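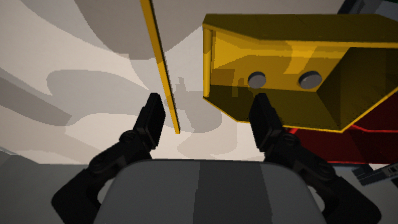
**Caderno de oficina – fevereiro, 8h40**

Continuação do ensaio de secagem das argamassas de cal para a obra de Jurero. Lote K-22, areia de Komden lavada duas vezes, traço 1:3 em volume. A cal em pasta veio do fornecedor antigo e estava mais firme do que a do lote anterior; o Fuseini corrigiu com água, 42 ml no total, anotados na ficha.

Provetes moldados em duas camadas, compactação manual. Desmoldagem ao terceiro dia. Dois cantos partidos, ambos em provetes encostados à porta da câmara. Suspeito da corrente de ar, mas falta medir.

Massa ao desmoldar: 400 g no provete de referência. A balança pequena deriva quando fica ligada toda a noite. Tarar sempre com a massa-padrão de 100 g antes de cada série – o valor de ontem à tarde fica riscado.

**Fissuração**

- Sem fibra: fissuras finas na face superior, em malha, a partir do segundo dia.
- Com fibra de sisal: nenhuma fissura visível à lupa. Superfície mais áspera, difícil de talochar.
- Com pozolana Nutsugah: retração menor, cor ligeiramente rosada. O cliente pediu branco, logo fica em reserva.

Fenolftaleína numa fatia do provete sem fibra: carbonatação só na orla, o resto muito rosa. Normal para a idade. Repetir com a mesma serra e sem água de corte.

**Pendentes**

- Edem Adjei: confirmar a granulometria da areia; o peneiro mais fino tem a malha frouxa.
- Pedir à Covuvton nova ficha técnica da cal. A que temos refere o produto em pó.
- Mudar o higrómetro para a prateleira do meio.

16h10 – humidade da câmara estável. Próxima pesagem amanhã, antes de abrir os sacos novos.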